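Wavomden Household Color Terms Dataset

Overview

The Wavomden Household Color Terms Dataset records the words that people use for the colors of ordinary kitchen and dining objects. It was compiled by the Inel Language Archive to support the study of everyday vocabulary, in particular the terms that fall between blue and green. This release contains 749 written responses from 83 participants.

Contents

responses.csv – one row per response, with participant code, item code, and the term as written
participants.csv – age band, first language, and region of residence
terms.csv – normalized spellings and parent color groups

Collection

Participants completed a written questionnaire at the Espinoza reading room or by mail. Each was asked to name the color of an item in a word or short phrase. Spelling was left unchanged in the response file. A second column holds the normalized form.

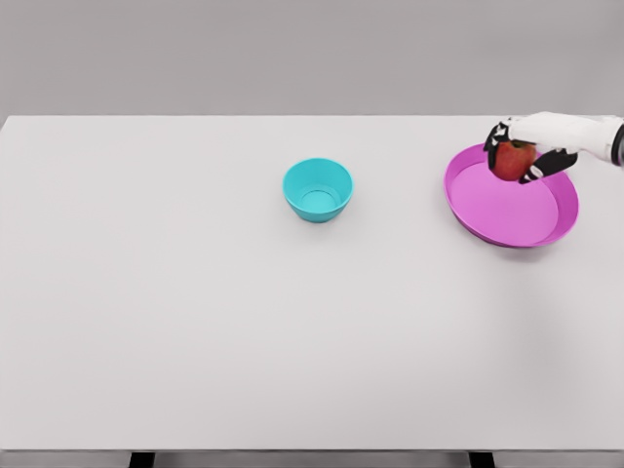

Teal bowl on a pale gray-white tabletop, computer rendering.

Annotation

Terms were assigned to one of 7 parent groups by two annotators working separately. Of the 749 responses, 591 received the same group from both. The remainder were settled by discussion and carry the value "reviewed" in the status column. Compound terms such as "sea green" were kept whole – they were not divided into their parts.

Known Limitations

Most participants live in the Zorkthorpe area, and regional terms from elsewhere are thinly covered. Color vision was not tested. Responses left blank were removed before release and cannot be recovered from these files.

Access and Use

The files may be used for teaching and noncommercial research. Publications should cite the dataset by its full title and version number. Corrections may be submitted to the archive in writing and are reviewed each January.

Version: 1.2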